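About Skendcombe Language School

Skendcombe has been teaching English to grown-ups since a July in which it rained every day but one. We began with a single class, a borrowed whiteboard and a brochure that spelt "pronunciation" wrong in two places. The brochure has been corrected. The rain we have had less luck with.

We live on the upper floors of the old Jimell building in Stirville, above a shop that has sold carpets, then wedding dresses, then carpets again. If you come by bus, get off at the library and walk uphill until you regret it. Our door is the green one. The buzzer works if you lean on it.

What we teach

General English, from nervous beginner to people who correct our apostrophes. Evening classes run in two terms and a summer session, with no more than 15 students in a room, a limit set partly by our principles and partly by the number of chairs. We also run exam preparation, a writing workshop and a conversation hour that regularly lasts longer than an hour.
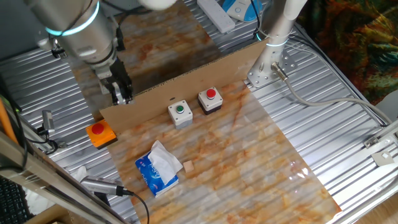

Our approach to grammar is that you will need some. We once spent a term trying to do without it, on the advice of a very confident book, and the students asked politely for it back. These days we explain a rule, use it until it stops feeling odd, and then confess the exceptions. Phrasal verbs get an evening to themselves. Nobody has ever left that evening happier, but they do leave able to tell "put up" from "put up with".

How we grew

The Nieminen Bursary arrived in our fourth year and pays the fees of students who could not otherwise come. It also paid for the second-floor heating, for which its name is spoken warmly between November and March. Counting everyone who has finished a course with us, we have now taught 1,409 people, several of whom have come back to teach the next lot and are far stricter than we are.

The library on the landing holds 1,963 books. A good third are crime novels, on the grounds that a student who wants to know who did it will put up with any amount of past perfect. Borrow what you like. Write your name in the ledger, in ink, and bring the thing back before the sequel is due.

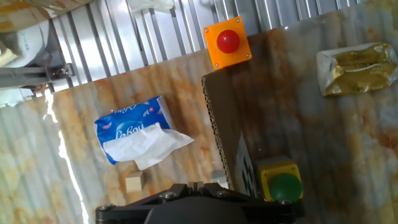 Tissues and two small blocks on the marbled tabletop.

Joining us

Everyone starts with a level test, which takes half an hour and includes one question about the weather. There is tea afterwards whatever your score. You can change class in the first fortnight without filling in a form, and after that there is a form, though it is short.

The office is open every weekday afternoon and the kettle rather more often.

Page last updated August 17, 2022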